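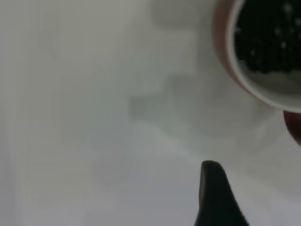 Galeria: a célula de doseamento da Bekorham

Fotografia e notas da oficina de manutenção, secção de Giltville

A célula 4 serve para encher, inclinar e despejar copos com grão ou granulado escuro, sempre no mesmo ponto da bancada. Tem um braço, uma garra de dois dedos, uma câmara pequena montada no punho e um tabuleiro de apoio claro. Foi montada em abril no pavilhão antigo, um edifício de 1968 com o chão ligeiramente desnivelado, e isso deu mais trabalho do que o braço propriamente dito.

A página junta a vista do punho e as notas de montagem e conservação que temos usado. Quem vier fazer o turno de sexta-feira encontra aqui o essencial. O manual completo fica no armário ao lado do quadro eléctrico.

Vista do punho

Copo inclinado no canto superior direito, com a parede exterior castanho-avermelhada e a borda interior branca. O conteúdo é escuro, em grãos pequenos e muito juntos. O dedo preto da garra aparece em baixo, com um intervalo de superfície clara entre a ponta e o copo.

A superfície clara sai desfocada e ocupa quase toda a vista. Para a verificação do copo não faz diferença: o programa só usa a zona da borda.

Base e nivelamento

A base assenta em quatro pés reguláveis. Com o chão como está, o nível tem de ser feito com o braço recolhido e repetido com o braço estendido sobre o tabuleiro. Se as duas leituras não coincidirem, corrige-se primeiro o pé do lado da parede.

Depois de apertar as contraporcas, esperar 30 minutos e voltar a ler. Na primeira montagem não se esperou e foi preciso refazer todos os pontos no dia seguinte.

Garra

Os dedos são pretos, de ponta arredondada, fornecidos pela Polat. Montam-se com dois parafusos cada um. Antes de apertar, fechar a garra em vazio e confirmar que as pontas encostam à mesma altura — um desvio pequeno na ponta nota-se logo quando o copo roda.

Limpar os dedos com pano seco no fim de cada turno. Não usar álcool. O pó do grão acumula-se na articulação e sai melhor com um pincel macio do que com ar comprimido, que o empurra para dentro.

A força de aperto está guardada na receita 11. Quem mudar de tipo de copo deve copiar a receita com outro número e deixar a original como está. Já aconteceu alguém gravar por cima e o turno seguinte passar a manhã a apanhar grão.

Câmara do punho

O suporte da câmara é uma peça da Costix, aparafusada ao flange. Verificar uma vez por semana se tem folga, com a mão e sem ferramenta. Se mexer, apertar e refazer a calibração com a placa de referência antes de retomar o trabalho.

O cabo segue preso ao antebraço com três abraçadeiras. A do meio deve ficar folgada, para o punho poder rodar até ao fim do curso sem esticar a ficha. Foi essa ficha que falhou em maio e que nos fez trocar o cabo inteiro.

A lente limpa-se com o pano da caixa azul. Os outros panos da oficina riscam.

Tabuleiro de apoio

Convém limpá-lo no início do turno. Manchas e restos de grão mudam o fundo e podem atrasar a detecção da borda do copo. Depois de limpar, correr o ciclo de teste sem copo e ver se o programa acusa algum objecto. Se acusar, limpar outra vez ou rever a iluminação do lado esquerdo.

Ponto de inclinação

O ângulo máximo está limitado no programa. Para o ajustar, trabalhar em modo manual, a velocidade reduzida e com o copo meio cheio. Subir o ângulo aos poucos até o grão começar a deslizar, anotar o valor na folha da célula e recuar um passo.

Os copos com interior liso despejam mais cedo. Os usados, já riscados por dentro, prendem o grão e depois largam-no de repente. Estes vão para a caixa de refugo, mesmo que por fora pareçam bons.

Avarias mais frequentes

Copo não encontrado: ver a lente, depois a luz, depois a folga do suporte, por esta ordem.

Garra não fecha até ao fim: quase sempre é grão na articulação. Desligar, escovar, abrir e fechar à mão.

Paragem a meio da rotação: conferir a abraçadeira do meio e a ficha da câmara.

Desvio de altura no tabuleiro: repetir o nível da base antes de mexer nos pontos gravados.

Peças em armazém

Um par de dedos Polat, um suporte Costix, um cabo de câmara e um saco de abraçadeiras. O segundo cabo está encomendado. Quem levantar uma peça assina a folha na porta e deixa a peça velha na prateleira de baixo, com etiqueta.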